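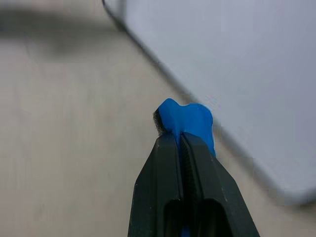
Machines that sort, wipe and put away are moving closer to the home and the stockroom, but they remain slower and less dependable than the people they are meant to help, according to a report issued in March by the Treltance Center for Applied Automation. The report covers 10 everyday chores, among them folding towels, clearing a lunch table, restocking a low shelf and cleaning a whiteboard. Small, soft items are given a chapter of their own. A gripper with two rigid fingers can close on a lumpy blue piece of something like putty and hold it at the very tip, yet the same fingers must also manage a cup, a cloth and a pen without a change of tools.

The center carried out 161 trials over eight weeks at its Gidonley site. Each chore was first done by a member of staff and then attempted by a two-armed machine, with the same items and the same starting layout. A trial was counted as complete only if no person stepped in.

"The question we are asked most often is whether these systems are ready," said Leen Qudah, who directed the work. "For a few chores, under steady conditions, we would say they are close. For a full morning of mixed tasks in a family kitchen, we would say they are not." 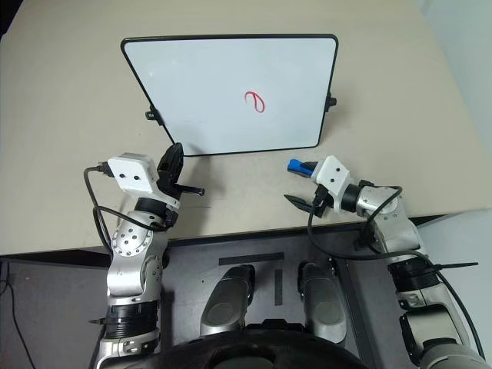
Tasks that call for light, even pressure gave mixed results. Wiping and writing both depend on contact with a surface that may shift or tilt, and the report notes that small errors in angle tend to build up over the course of a stroke. Chores with firm, regular items, such as placing boxed goods on a shelf, were completed far more often. Towels were the slowest item on the list – a single fold took the machine roughly 8 times as long as it took a member of staff.

Anqi Du, who prepared the shop-floor section, advised retailers to look first at short, repeated jobs done outside opening hours. The report recommends that any trial in a store include a clear stopping procedure and a named employee on duty.

Nullinia, a housewares retailer that supplied shelving for the study, said it would review the findings before deciding on a pilot. Octavio Zapata, its head of store operations, said that no change in staffing was planned.

A second round of trials, to include dishwashing and bed making, is in preparation. Printed copies of the report are available from the center's front office on request.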